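How a sports contract works

When a player joins a club, there is usually a photograph of them holding up a shirt. The part that matters in law is done before that, at a desk, with a pen. The player and the club sign a contract.

A contract is an agreement that the law will enforce. Enforce means that if one side does not do what it agreed to do, the other side can ask a court or a panel to put things right. A contract can be spoken, but leagues want player contracts in writing so that everyone can check the words later.

What is in it?

Most player contracts have the same main parts. Each part is called a clause, and clauses are numbered.

The term says how long the contract lasts. It has a start date and an end date.

The pay clause says how much the player earns and on which day it is paid. There may also be a signing fee, paid once, and bonuses, paid only if something happens, such as a set number of appearances.

The duties clause says what the player must do: attend training, stay fit, follow the rules of the league and turn up to matches on time.

The club has duties too. It must pay the player, provide a safe place to train and arrange treatment for injuries that happen at work.

The ending clause says how either side may stop the contract early. This is often the longest clause. 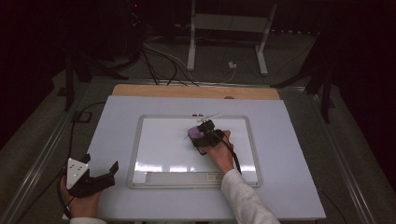
Small whiteboard with a purple eraser.

Who can sign?

An adult can sign for themselves. In most leagues a player under 18 needs a parent or guardian to sign as well. Some players have an agent, a person who discusses the contract for them and is paid a share of the money. The agent does not play and does not make the final decision. The player does.

After signing, a copy goes to the league. This is called registration. A player who has signed but has not been registered cannot play in a league match. The Gerska Handball League prints its registration rules in a handbook of 188 pages, and a club that fields an unregistered player is fined 400 euros under them.

What if somebody breaks it?

Failing to do what a contract says is called a breach. Breaches come in different sizes. Arriving late to one training session is a small one. Leaving in the middle of a season to play for another club is a large one. A large breach may allow the other side to end the contract.

In April a disagreement of this kind went before the Gerska league panel. Marek Zeman had a contract with Veswood. It promised him a signing fee of 2000 euros, to be paid when he had been registered. Veswood registered him and then said the fee was due only after he had played nine matches. Zeman said that the nine matches belonged to a different clause, the one on bonuses.

The panel had three members, and none of them worked for Veswood or for any other club in the league. Each side sent its papers first. Then both sides spoke, and the members asked questions. Vlasta Ďurica chaired the panel, which means she ran the hearing and decided who spoke when.

The panel read the two clauses together. The number nine appeared only in the bonus clause, so the panel decided that it did not apply to the signing fee. Veswood had to pay the 2000 euros. The club could have asked for a second hearing – an appeal – but did not.

Panel or court?

A panel is chosen by the sport. A court is part of the country's legal system. Panels are often quicker, and the members know the sport well. Many contracts contain a clause saying that a disagreement must go to a panel first.

A case about a contract is normally a civil case. In a civil case one side asks for something from the other, usually money. It is different from a criminal case, where a person is accused of breaking the criminal law and may be sent to prison if found guilty. Losing a civil case does not make somebody a criminal.
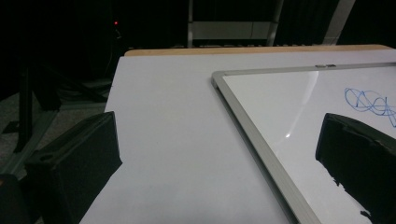

Ysaline Bailly disagrees with the word "quicker". Her own hearing against Bedby took longer than the season it was about, she says, and by the time she had the decision she was playing somewhere else. She would like every league to set a final date by which a panel must answer.

Some leagues do set one. The date is counted from the day the papers arrive, and if the panel misses it, either side may go to court instead.

Words used on this page

Appeal – asking for a decision to be looked at again.

Breach – failing to do what a contract says.

Clause – one numbered part of a contract.

Registration – placing a player on the league's official list.

Term – the length of time a contract lasts.

Page last checked 25 July 2020.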